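4.2 Why players leave when the season ends 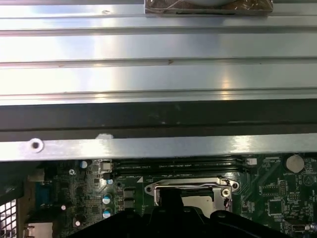

So back to the question I left hanging in the last section. When a soccer player's contract runs down and the club would happily keep him, what makes him go? I went in thinking it was money. I'd have bet my lunch on it (and I did, with Ghazal Hashemi, who coded half of the interviews with me and now has a free sandwich coming).

We had 3,435 contract endings in the full set, taken from the lower divisions, and I talked at length with 12 players who had turned down a new deal. Money came up in every one of those talks, sure, but it mostly came up late, after the player had already told me about minutes. Minutes on the field, I mean. A full-back who had spent two winters on the bench at Borau told me he'd stopped checking the team sheet because he knew what it said. His next club paid him less and he signed in an afternoon!

The other thing I kept hearing about was the manager, and the way the news got broken. Players who had told their manager face to face, before the last few games, talked about their old club with a lot of warmth. Players who let an agent do it by phone were much cooler about the whole business, even years later. I can't tell you which way that runs. Maybe a good relationship makes the talk easier, or maybe the talk saves the relationship. Jamshid Talebi read an early draft and leans hard toward the first one, and I go back and forth.

Safety in the table matters too, and I nearly missed it. In 4 of the 12 interviews the player said he had made up his mind months earlier but kept quiet until the club was clear of relegation. One of them, then at Sokodley, said he would have felt like a rat announcing it any sooner. That means the date a club gives for a departure is a pretty poor guide to when the choice was made, and anybody using those dates as their main measure (I did, in my first paper, sorry) should be careful with them.

A word on who isn't in here. We have no goalkeepers among the interviews, which bugs me, as they wait longer for a starting place than anyone else on the squad. I also had trouble reaching players who dropped out of the paid game altogether. The next section goes through the loan moves, where the pattern looks quite different.

Contact the authors | Copyright the authors, all rights reserved | Back to top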